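Hi all, I'm looking for people to come and set tables with me in August, and I'd love it if some of you had never done anything like it before.

I run the props and tableware side of things at Trendholm, where we put together the little seasonal displays that end up in shop windows and café corners. Our next job is for Pulcombe, who want a set of autumn tables for families with small kids. That means plates and mugs sharing space with soft toys, squashy things and whatever else a four-year-old would insist on bringing to breakfast. I've been fiddling with it on my own for weeks and I've gone a bit blind to it, so I need fresh eyes (and fresh hands!).

Each session goes like this. You get a white table, a box of odds and ends and no instructions to speak of. You lay things out the way you'd like to find them, then you clear the lot and have another go with a different box. I take notes, you tell me what you were thinking if you feel like it, and we have tea. The boxes are a mixed bag – some are all crockery, some are mostly toys, and the one I'm fondest of at the moment has a lavender plate, a striped pumpkin and a pink plush beaver that takes up far more room than you'd think.

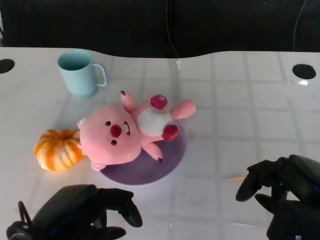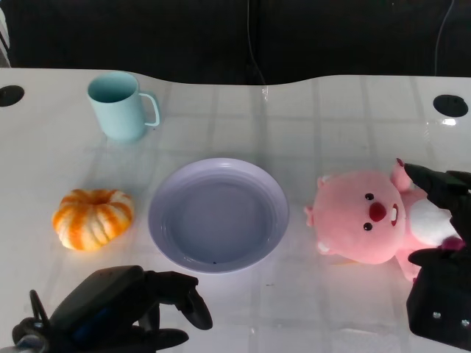 The pumpkin is in both, and I'd happily put it on every table we do. Not everybody's with me on that. One person who did a trial session wrote back that orange beside lavender made their teeth ache, that a plate ought to be left clear for toast, and that they'd still come again because moving things about on a big white table was the most restful hour they'd had in months. Please bring opinions like that. I'd much sooner hear it now than after Pulcombe have paid for the colour cards.

Now the practical stuff:

- **Who:** anyone aged 18 or over. I have room for 29 people.
- **Where:** our workroom at Rowbotham, ground floor.
- **When:** August, daytime or early evening. You pick a slot once I've got your name down.
- **How long:** one sitting, 50 minutes, with a break if you want it.
- **What you get:** a $50 grocery voucher, tea and a biscuit.

You don't need a design background. If you've ever shifted a mug three times before you were happy with it, you're my kind of person. Left-handers are especially welcome, as my first layouts all favoured the right.

To put your name down, drop a note in the box at the Rowbotham front desk with your name, a phone number and whether mornings or evenings suit you better. Mark it "Tables" so it doesn't get mixed up with the parcels. I'll ring everyone back before the end of July, even if the slots are full by then.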